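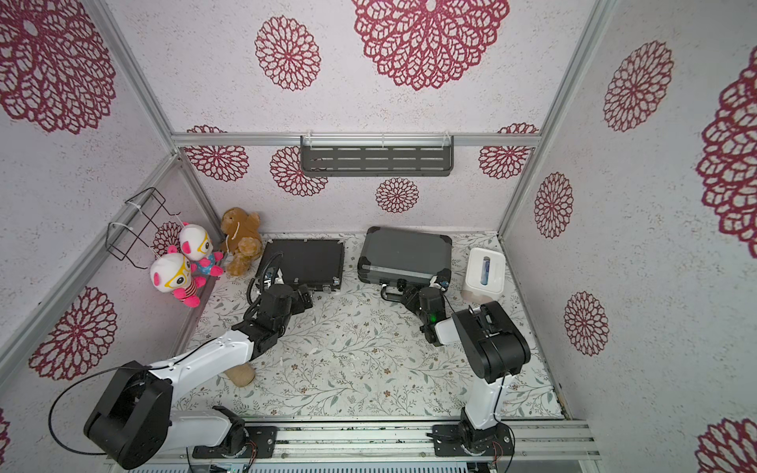 p. 451

OK, compost people, I've been reading up on cover crops all week and I have to share, so settle in!

Short version: I stopped buying bagged nitrogen for the back field two seasons ago and put in hairy vetch with rye instead. The sweet corn that went in after it was the greenest I've grown up here above Lozano.

Vetch is a legume, so bacteria living in lumps on its roots pull nitrogen out of the air. Dig up a plant and look! Slice one of the lumps open and if it's pink inside, it's working. Gray or green means it isn't doing much.

My neighbor Jiahui Shao got nothing the first time she tried it. Healthy-looking plants, hardly any lumps. She hadn't coated the seed with inoculant, and that ground had never had vetch on it. Next batch she did, and wow – roots covered.

Timing, for those who asked: I sow in early fall, leave it all winter, and cut when the vetch starts to flower. Then I wait 2 weeks before planting. Planting straight into fresh rye was my big mistake last year. Half my lettuce just sat there sulking.

The rye matters, by the way. Vetch alone flops over and mats down. Rye gives it something to climb and holds on to leftover nitrogen that would wash out in the rain.

Somebody asked about seed cost. I paid 70 for enough to do the whole back field, and the old fertilizer bill for the same ground was 400. I still put lime on, and the low corner by the Trilano road still gets manure.

Gwenaël Chevalier over at Galtance runs crimson clover where I run vetch. Easier to kill, gorgeous in bloom, and the bees go nuts for it! I'm trying a strip of it next to the beans this fall.

One warning – don't let vetch go to seed. I missed a patch by the fence and in July I was still pulling it out of the squash. The seed can sit in the ground for years.

Soil test first if you've never done one, please. My phosphorus was already high and I'd been adding more every spring like a goof.

Next up is buckwheat for the summer gap between peas and garlic. If anyone near Lullelik has spare seed, I'll trade you for garlic!

4/15/02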